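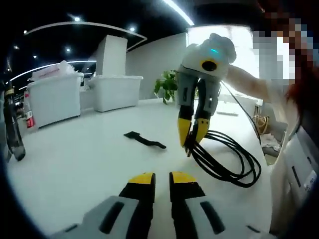
Okay, a few people asked for the house rules we use for demos with the handheld grippers, so I'm doing a thread. These are ours at Fetatstead, yours can differ, but please have some!

1/ One task, one sentence, written down before anyone picks up a gripper. "Coil the cable and put it down on the table." If two people read the sentence and do two different things, we rewrite it. (We rewrite it a lot.)

2/ Fingers open and in view at the start of every take, and again at the end. I used to be pretty slack about this one and paid for it with an entire February of trimming.

3/ Cables get their own page in the rule book. Soft stuff never lands the same way twice, so don't fuss it into a pretty shape between takes. Drop it, leave it, go. The mess is what you want the model to learn from!

4/ When two people share a table, agree who moves first. Say "mine" out loud, grab, then say "yours" when you let go. Feels very silly for 10 minutes and then you can't work without it.

5/ Faces get blurred before anything leaves the building. No exceptions for "oh I don't mind". Bianca Stanciu wrote that one into our Gukirus agreement and I've been grateful ever since.

6/ Wipe the fingertips every 200 takes. Grubby tips slip, and then you've recorded a whole afternoon of a slippery gripper and labelled it good.

7/ Keep your failures. Tag them, don't bin them. Our Rerkar set is 2596 takes and 900 of those are fumbles, and the fumbles are the bit other teams keep asking me for.

8/ Sore wrist means stop. Swap hands, swap people, go have a cuppa. I don't care how close you are to finishing the batch.

9/ Change a rule, change the version number. We had Anghel takes under the old cable rule mixed in with the new ones and sorting that out was a miserable week, I still have the spreadsheet.

Someone's already asked about gloves. We don't allow them for cable work, but I'd love to hear from anyone who does. What colour do you use, and do you log it?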